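Open day at the Cuvero building, 15/11/2021

So I finally made it to the Cuvero open day, after missing it twice! I'd signed up back in January, forgot, got a reminder, and nearly forgot again. The drive out took longer than I wanted (roadwork by the river, and the parking lot is around the back, past the Heltura sign, which I drove right by). But I was in the door with coffee in hand before the first tour left, so no harm done.

They split us into groups and ours started upstairs with Gosura, who make desk organizers and drawer trays. If you know me, you know I was already happy. I have a whole drawer at home for other drawers' stuff. They had a wall of samples you could pick up and poke at, and I spent far too long opening and closing a pencil box with a magnetic lid. There are 400 pieces in the catalog now, and I'd say I wanted a good half of them. The bamboo ones are lovely but pricey, $60 for the big tray, so that stayed on the shelf.

Next came Suksawat, down the hall, which is more of a packaging place. Lots of paper, lots of folding, and a very nice smell of fresh cardboard. We got to fold a gift box ourselves. Mine leaned. I brought it home anyway and it's holding hair ties now.

The tabletop room was my favorite, though. It's a quiet space with gray carpet, and the tables are laid out with white coverings so small things show up nicely against them. The whole theme was sorting and putting away, the little everyday stuff that ends up at the bottom of a bag. I could have stayed there all afternoon (my group moved on without me, oops, and I had to catch up by the stairs).

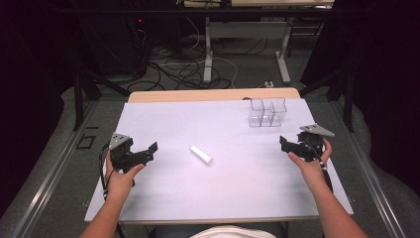
One little white cylinder on the table, and the clear three-compartment holder over on the right.

I got a bit stuck on that clear holder. Three upright sections side by side, and see-through, so you'd know what was in each one without digging. I want one for the bathroom counter and one for my craft table, where the glue sticks and markers all live in a single mug and fall over every time I reach for one. I asked at the desk if they were for sale and was told to check the Gosura list, so that's on my to-do for this weekend.

Lunch was soup and a roll, $4, very decent. The raffle was less kind to me: my ticket was 1,327 and they called one nowhere near it. I'll be back for the next one, and I'm bringing a bigger bag.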